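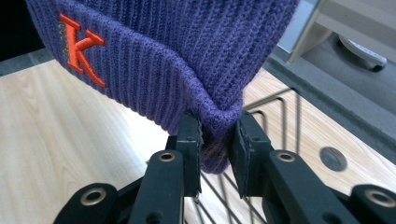 A beanie is a close-fitting, brimless knit cap that covers the top of the head and, in most versions, part or all of the ears. It is usually made from wool, acrylic, cotton or a blend of these, and it is worn mainly for warmth. Many beanies have a folded band at the lower edge, called a cuff, which may carry a label, patch or embroidered design. In Canada the same kind of hat is commonly called a toque or tuque. Other names in use include knit cap, watch cap, stocking cap and skull cap, though some of these are also applied to hats of a different shape.

Name

The word "beanie" is generally thought to come from "bean," an old slang word for the head. In the United States it was first used widely for a small round cap sewn from wedge-shaped panels of felt or other cloth, often with a fabric-covered button at the crown. Caps of that type were worn by schoolboys and by college freshmen in the first half of the twentieth century. The use of the word for a knitted winter hat became common later and is now the usual meaning in American stores. In Britain, "bobble hat" is used for a similar cap with a pom-pom on top.

Construction

Most beanies are knitted as a tube and closed at the crown. On a circular machine, or on circular needles in hand knitting, the tube has no side seam. On a flat machine the fabric is knitted as a panel and then sewn up the back. The crown is shaped by decreasing the number of stitches in the last rows, or, in cheaper hats, by simply gathering the open end with a strand of yarn and pulling it tight. Gathered crowns are thicker at the center and may show a small pucker.

Rib knit is the most common fabric. It is made by alternating columns of knit and purl stitches, which form raised vertical lines with lower channels between them. The fabric pulls in at rest and stretches sideways when the hat is put on. A 1x1 rib alternates single columns and gives a fine, even surface. A 2x2 rib has wider lines and a little more depth. Fisherman's rib and half fisherman's rib are made by knitting into the stitch below and give a thick, soft fabric that holds more air. Because the surface is uneven, a single-color ribbed hat will often look lighter along the ridges and darker in the folds.

The gauge of the knit affects both weight and warmth. Fine-gauge beanies fit under a helmet or hood. Chunky beanies use fewer, heavier stitches and tend to stand away from the head at the crown. Some winter models have a fleece lining, either throughout or only in a band over the ears and forehead.

Cuff

The cuff is formed by turning up the lower edge of the hat. It doubles the fabric over the forehead and ears and lets the wearer adjust the depth. On most hats it is a loose fold that can be let down. On others it is tacked in place with a few stitches, which keeps a badge or monogram level. Cuff depth varies a great deal by style, and very short hats, sometimes sold as fisherman beanies, may be worn with the cuff rolled well above the ears.

A cuffless beanie ends in a plain edge, a hem or a short section of tighter rib. It lies flatter and is often chosen by runners. The slouch beanie has extra length in the body, so that the crown hangs at the back of the head.

Materials

Wool is warm for its weight and keeps some of its insulating value when damp. Ordinary sheep's wool may itch against the forehead, and for this reason many hats use merino, which has finer fibers. Acrylic is the most common fiber in low-priced beanies. It takes bright dyes well, can usually go in a washing machine and does not felt, but it tends to pill. Cotton is cooler and heavier, and it recovers its shape less readily after stretching. Cashmere and alpaca are used in more costly hats. A small amount of nylon or elastane may be added to help the rib spring back.

Decoration

A beanie may be decorated in the knitting itself, with stripes or a repeated pattern, or the decoration may be added to the finished hat. Added decoration includes woven labels, leather or imitation leather patches, enamel pins and embroidery. Pom-poms are made from cut yarn or imitation fur and are either sewn on or attached with a snap so that they can be removed for washing.

Embroidery is placed most often on the cuff. School and team hats may carry a full name or crest, while personal hats often have a single initial. Large letters are usually worked in satin stitch, in which long parallel threads lie side by side over the shape and produce a smooth, raised surface. Block and serif letters are both used. A heavy serif letter holds up well on rib because its broad strokes cross several ridges, whereas thin script can sink between them. Strong contrast between thread and yarn, such as orange or red on purple, makes the letter readable at a distance. Metallic thread is sometimes used as well, although it is stiffer than polyester or rayon and breaks more easily during stitching.

Rib knit is difficult to embroider. The fabric stretches in the hoop and relaxes when it is taken out, which can leave the design puckered. Machine embroiderers normally place a cutaway stabilizer behind the work and a water-soluble film on top of it. The stabilizer limits stretching, and the film keeps the stitches from dropping into the knit. The film is torn away and any remaining pieces are dissolved with water. A layer of underlay stitching is also run before the satin stitches. Designs on a fold-up cuff must be sewn on the side that will face out when the cuff is turned, and upside down in relation to the unfolded hat. Placing the design on the wrong side is a common beginner's error.

The size of a lettered design is often described by its stitch count. A small plain initial may take 800 stitches, while a large filled letter with an outline can reach 3,000. Density, underlay and letter style all change the total, so two letters of the same height may differ widely.

Fit and sizing

Many adult beanies are sold in one size, relying on the stretch of the rib. Children's and infants' hats are normally sold by age or head measurement. The hat should stay in place without leaving a deep mark on the forehead. Hand knitters usually make the tube smaller than the head, an allowance known as negative ease. A hat with no negative ease may feel comfortable at first and then ride up or slip over the eyes once the yarn has relaxed.

Uses

Beanies are part of everyday winter clothing in cold regions and are also worn for skiing, skating, hiking and outdoor work. Versions in bright colors or with reflective yarn are made for road crews and cyclists. The plain dark watch cap has a long association with sailors and dock workers. Since the 1990s beanies have also been worn indoors and in mild weather as a fashion item, particularly in connection with skateboarding, snowboarding and various kinds of popular music.

Care

Washing instructions depend on the fiber. Wool hats are generally washed by hand in cool water with a mild detergent, pressed in a towel and dried flat. Rubbing and sudden changes in temperature can cause felting. Acrylic hats may be machine washed on a gentle cycle, but high dryer heat can leave them limp. Embroidered hats are best turned inside out before washing. An iron should not be pressed directly onto satin stitching, which it will flatten, or onto metallic thread, which may melt.

Pilling can be reduced with a fabric comb or shaver, kept away from raised embroidery. Beanies are stored folded or laid flat. Hanging one from a hook for long periods can stretch the crown or leave a point in the fabric.

See also

Balaclava
Bobble hat
Knitting gauge
Monogram
Satin stitch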